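What Should a Laundry Robot Lab Buy First?
Project report, equipment planning group
Aleksandra Stępień, Jinfeng Lu, Ksawery Olszewski
Advisor: Elżbieta Zawadzka

Our part of the Festitz project was the shopping list, and we had a great time with it! The humanoid was already there when we joined. What we had to plan was everything around it — the appliances, the baskets, the cloth and the spare parts — with a limit of 2,000 dollars for the year.

We started with 17 items collected from the whole team. Cyprian Zalewska suggested scoring each one by how many hours of work would stop if it broke. That changed our order completely. A second washer had been near the top of the list and dropped to the bottom. Spare cables, which we had almost left out, moved up to second place.

Baskets were more interesting than we expected. We compared solid tubs with open-grid ones and chose the grid type, mainly for its weight and low price. We budgeted for five, all the same model, so that the training runs stay comparable. For cloth we asked for 20 pieces in plain gray and white, with no prints or buttons in the first round.

Floor space needed planning too. A front-loading door takes up a lot of room once it swings open, and the basket and the robot both have to fit next to it. We marked out the floor with tape before we agreed on any sizes.

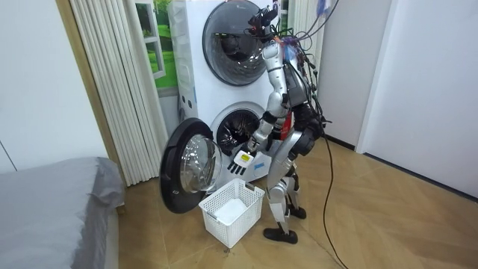

The lower machine's door open, with the basket on the floor in front of it.
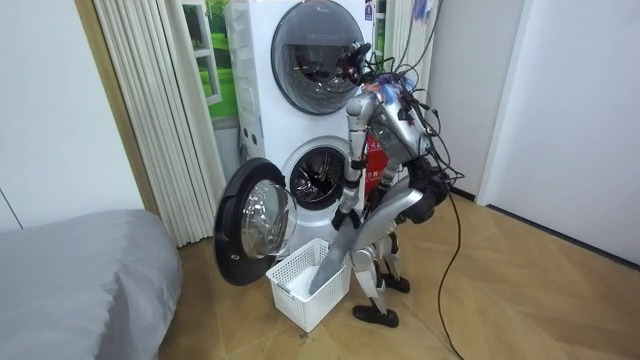
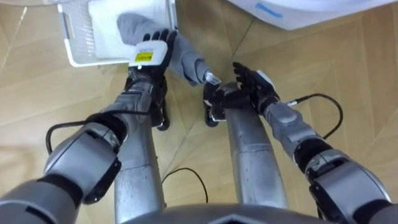 The biggest open question is hands. Jerketti quoted us a repair time of up to five weeks, and Kaewkla offers a faster service but wants a yearly contract. We would love to have a spare finger set on the shelf, but it would use most of what is left after the cables and baskets. Ksawery is asking the Stundcombe lab if they would share one with us.

We plan to place the first order in December: cables, baskets and cloth. The finger set stays on the list until we hear back from Stundcombe.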